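Moving your old drive to a new box without losing the lot

Updated April 2014

Did this again last month so writing it down before I forget. Old office server was a Pritum, new one is a Zallow. Same idea for most small boxes.

What you need
A backup. A second backup.
Small Phillips screwdriver
Masking tape and a pen
A spare afternoon, not a Friday one

Step 1. Back up first. I use Cropper, the free version is fine. Copy everything to an external drive, then open a few files off the external and make sure they're really there. Photos, a spreadsheet, something big. Ours was 3174 files and the first go stopped at 3000 with no warning at all. Check the number at the end.

Step 2. Write down your settings. User names, shared folders, who can see what. Screenshots are quicker but print them, they're no use sitting on the machine you just turned off.

Step 3. Shut down properly from the menu. Don't hold the button in. Wait for the lights to go out, then pull the power at the wall.

Step 4. Label before you touch. Bit of tape on each tray, numbered from the left. Ours has 4 bays. If you mix up the order you may be in for a long night, depends how the old box was set up.

Step 5. Slide the drives out. Latch first, then pull straight. If it sticks, push it back in and try again, don't wiggle. Hold by the sides and keep your fingers off the circuit board.

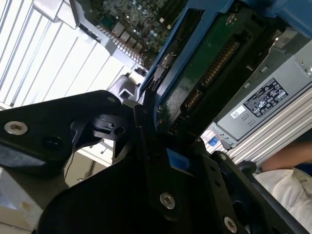
Put them down on something that isn't carpet. Anti-static bag if you kept them, otherwise a clean wooden bench is ok. Don't stack them.

Step 6. Trays won't swap between brands, so unscrew each drive and move it to the new tray. Keep the little screws in a cup. Finger tight plus a bit more, thats plenty.

Step 7. In they go, same order. Power on. STOP if it asks to initialize or format. That wipes the drive. Say no, shut down, read the manual.

Step 8. If the new box won't read them, start it with blank drives and copy back from the backup. Slower but it works. Took 2 hours for us over the network cable, dont even try it on wifi.

Step 9. Put the users and folders back from your printout. Log in as somebody other than yourself and try to save a file.

Label printers and scanners will still be looking for the old name. I gave the new box the same name as the old one (Ellow) and most of them came good after a restart.

Keep the backup for a month at least. Ours went in March and I still havent erased it.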